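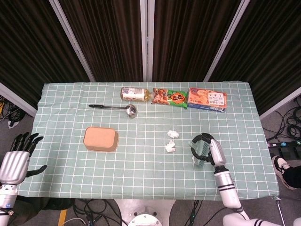
Release of a held object should be gated on the motor current estimate and the finger encoders together, Palia wrote ahead of the meeting, and the present rule, which reads the encoders alone, should come out of the branch before anything else is merged. The comment was read into the record and taken up under item 3.

Tabletop Software Working Group
Minutes of the meeting of October 10, 2026
Location: Stindalport, upstairs room and call
Represented: Control, Perception, Planning, Tooling, Palia (by call)
Chair: Planning
Minutes: Tooling

1. Minutes of the previous meeting

Approved with one correction. Under "Calibration," the words "camera to wrist" should read "camera to base." The wrist transform is not stored by the calibration tool and is computed from the joint state.

2. Open actions from September

Log format freeze: done. Version tag is written to the header of every episode.
Hand-side watchdog: done on the left side, pending on the right. The right driver still reports its state on the old topic name and the watchdog does not see it.
Replay without hardware: done. Runs from the log alone if the scene file is present.
Cleanup of the issue tracker: partly done. Control closed duplicates and 42 tickets remain open. Tooling will go through the ones with no owner.
Documentation of the stop states: not started. Carried over.

3. Grasp state and release rule

Control presented the present behavior. The hand is reported as "holding" when the fingers stop short of the commanded closure by more than a set margin. With thick objects such as food boxes and bottles the margin is easily met. With thin handles, combs and brushes the fingers come close to full closure and the state flickers between "holding" and "empty." When it reads "empty" during transport, the planner cancels the place motion and requests a new grasp on an object that is still in the hand.

Control has a change that adds the motor current to the test. The state goes to "holding" when either signal passes its limit, and goes to "empty" only when both have dropped. Palia's comment asks for the stricter form on release, and Control confirmed that the change already works that way. Palia asked that the limit be set per finger. Control answered that the current reading on the thumb is noisier than on the other fingers and that a single limit would have to be set high to cover it. Agreed to use a limit per finger, kept in the hand configuration file and not in the code.

Perception asked what the state should be when the controller has no recent reading. At present the last value is held with no expiry. Agreed that a third value, "unknown," is to be published, and that the planner must treat it as "holding" for the purpose of motion and as "empty" for nothing.

Decision: merge after the replay set passes. The encoder-only rule is removed, with no switch to bring it back.

4. Control loop timing

Tooling showed the timing report from the last replay and bench runs. The arm command cycle is set to 15 ms and holds on both sides while the arms move separately. When both arms are active and the perception node publishes a new scene, the cycle on the right side overruns. The longest gap in the report was 293 ms. The arm stayed within its limits because the low-level controller holds position when it gets no command, but the motion restarted with a visible step.

Control first suspected the driver. The trace shows the time is spent in the scene copy, where the full point cloud is passed to the collision checker in the same process as the right arm command. The left arm command runs in its own process and is not affected.

Options discussed:
a) Move the right arm command to its own process, as on the left.
b) Pass a reference to the cloud and drop the copy.
c) Lower the rate of scene updates while both arms are moving.

Planning was against (c) on the grounds that the collision checker then works on old data at the time it matters most. Option (b) touches code shared with the Skarnudent planner library and needs a release there. Agreed to do (a) now and to open a ticket with Skarnudent for (b). Tooling will add an alarm to the replay report for any gap longer than two cycles.

5. Perception: soft and flat items

Perception reported on segmentation. Rigid packages are found reliably, including when they lie side by side in a row. Crumpled tissues remain the worst class. Two tissues close together are often returned as one object, with a grasp point in the gap between them. On a patterned tablecloth the outline of a white tissue also picks up part of the grid lines, and the object then appears longer than it is.

Shiny metal is the second problem. The bowl of a ladle gives holes in the depth data and the fitted box covers only the handle. The grasp itself is usually on the handle and is not affected, but the collision checker does not know that the bowl exists. Planning considers this more serious than the tissue problem. A missed tissue is a failed pick. A missed bowl is a contact.

Perception proposed filling the holes from the color mask when the mask is continuous across them. Planning asked that filled regions be marked as such in the scene message, so that the checker can apply a larger clearance to them. Agreed.

The tissue problem was left open. Perception wants to test a split step based on height profile before retraining. Control noted that a grasp point in empty space should be refused in any case, and asked for a check that there is something under the point. Perception will add the check this cycle whether or not the split step works.

6. Two-arm planning

At present each arm reserves a volume of the workspace before it moves. The reserved volume for the idle hand is computed from its last commanded pose. If the idle hand is hovering with the fingers spread, the volume is too small, as the finger positions are left at their default, half closed. Planning will read the measured finger joints.

There was some discussion of whether an idle hand should hover over the table at all. Planning prefers to retract it. Control prefers to keep it near the items, as the travel time from the retracted pose is long and the wrist camera loses its view. No agreement. A parameter will be added with "hover" as the default, and both settings will be run on the same set of layouts before the question is brought back.

Palia asked whether the reservation covers the forearm. It does, down to the elbow. The upper arm is checked against the body model only.

7. Replay set

The replay set stands at 2701 episodes after removal of those with no version tag. Tooling asked that the set not be changed between now and the release, so that results stay comparable. Perception asked for an exception for newly labeled tissue episodes. Agreed to keep these in a separate set named Zawadzka, reported on its own line and not included in the pass rate.

Failures are now grouped by the module that raised the first error. Planning objected that this charges the planner with failures caused by a wrong grasp state. Tooling will add the grasp state at the time of the error as a second column.

8. Any other business

The scene viewer draws the left and right hand frames in the same color. Tooling will fix this.
Configuration files on the bench machine have been edited in place. Edits are to go through the repository.
Palia asked for read access to the timing reports. Granted.

Actions

Control: current limits per finger in the hand configuration; "unknown" state; right driver topic name; right arm command in its own process.
Perception: hole filling with marked regions; check under the grasp point; split step test.
Planning: handling of "unknown"; measured finger joints in the reserved volume; hover parameter; ticket with Skarnudent.
Tooling: gap alarm; second column in the failure report; tickets with no owner; viewer colors.
Control and Tooling jointly: documentation of the stop states, carried over.

The next meeting will be set when the replay results for item 3 are available.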